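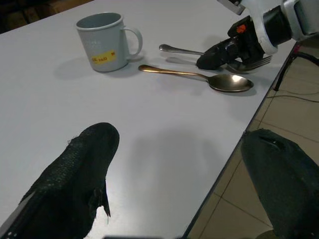 Reusable Cup Use in the Akmont Campus Dining Halls
Student Project Report
Submitted 2023-12-10

1. Background

The Akmont campus operates two dining halls, Sistard and Bouchard. Both sell hot drinks in paper cups and offer a discount to customers who bring a mug or borrow one at the counter. The discount was introduced without a study of its effect. The project team was asked to measure how often customers choose a reusable mug and to suggest changes for the spring term.

2. Method

Sales records for hot drinks were collected from both halls over four weeks, beginning in September. The registers record each discount as a separate item, which allowed the team to separate mug sales from paper cup sales. A short written survey was also offered near the exits, and 36 customers completed it.

3. Results

The two halls sold 3484 hot drinks during the study period. Sistard accounted for 2352 of these sales. The discount was applied 587 times across both halls, or just under 17 percent of all drinks.

Most survey respondents knew about the discount. The reason most often given for not using it was the lack of a place to rinse a mug between classes. Several respondents also wrote that the return shelf at Bouchard was hard to find — it stands behind the tray line and has no sign.

4. Limits of the Study

The registers do not show whether a mug was borrowed or brought from home. The survey was small, and people in a hurry were less likely to take part.

5. Recommendations

The team recommends a rinse station near the Sistard entrance and a clear sign for the return shelf at Bouchard. The registers should be set to record borrowed mugs separately. A request for funding has been sent to the Prilladberg Student Fund, and a decision is expected before the spring term begins.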